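Tredenero – About us

Tredenero supplies and services hand-held grippers and the recording gear that goes with them. We work from a single workshop in Coltow and send units out to homes, schools and small labs that do everyday handling tasks for robot training.

Most of our hours go into small packaged goods on ordinary tables.

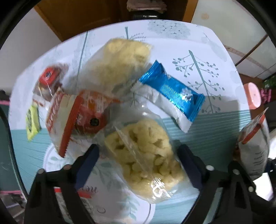
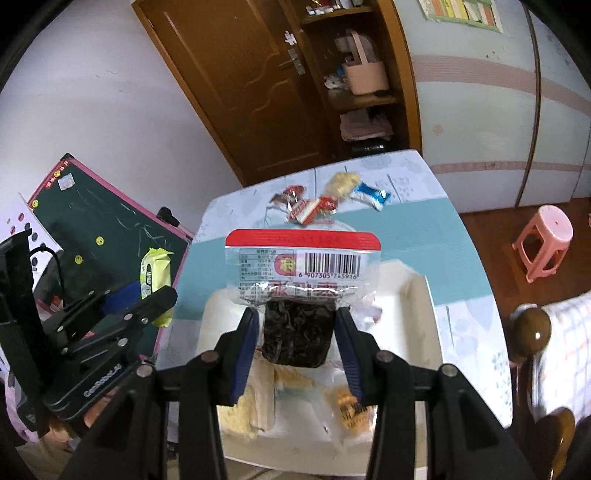
Hand-held grippers and wrapped snacks at the table

Page last changed: May 20, 2022

What we do

We build, calibrate and repair two-finger grippers with soft pads. A customer gets a matched pair, a charger, spare pads and a printed check sheet. Units come back to us for service after a set number of grasps or when something on the check sheet fails, whichever is first.

The pad fault

Customers ask about this before anything else, so it has its own section.

In August our service log showed a run of returned units with the same complaint: the fingers closed, the width reading said they had stopped on an object, and the object slipped out on the lift. Film packaging was the worst case. Rigid boxes were hardly affected.

We pulled 191 grasp records from the affected units and went through them by hand. The fault had two parts.

The first was mechanical. A batch of pivot pins from our former supplier, Prundard, was slightly under size. Play at the joint let one finger lag behind the other, and the pads met at an angle. On a flat flap of plastic film the contact area dropped to a narrow strip along one side of the pad.

The second was ours. The firmware took the closing width at the motor and did not measure it at the fingertips. With play in the linkage the two numbers differed, and the unit logged a good grasp when the grip was poor. Records of this kind went into customer data sets marked as successful. We regard that as the more serious half of the problem.

Nine units were recalled. Four had worn pins and were rebuilt. The other 5 were within tolerance but were fitted with new pins anyway and returned with a corrected log.

A safety matter came up during the same review. With the joint loose, the gap at the pivot opened far enough to catch skin when the trigger was released quickly. There was one report of a pinched finger, with no treatment needed. The spring rate has been lowered and the gap is now checked with a feeler gauge before shipping.

What changed

Pins are now bought from Gentile and measured on arrival, every pin, at both ends. Firmware compares motor width with fingertip width and flags any grasp where they disagree. Flagged grasps are kept in the record and marked as doubtful.

The check sheet has a new first line: close the gripper on the supplied strip of film and pull. If the strip moves, stop using the unit and send it back. Do not tighten the pins yourself – the heads will turn, but the play stays the same and the thread is usually damaged.

Service and returns

Return freight on any pin or pad fault is paid by us, whatever the age of the unit. Pack the gripper with the fingers open and leave the pads on. Include the check sheet, filled in, even if most of it is blank.

Older units that were not part of the recall can be sent in for the new pins at no charge. Turnaround depends on the workshop queue, and loan units are available for customers in the middle of a recording job.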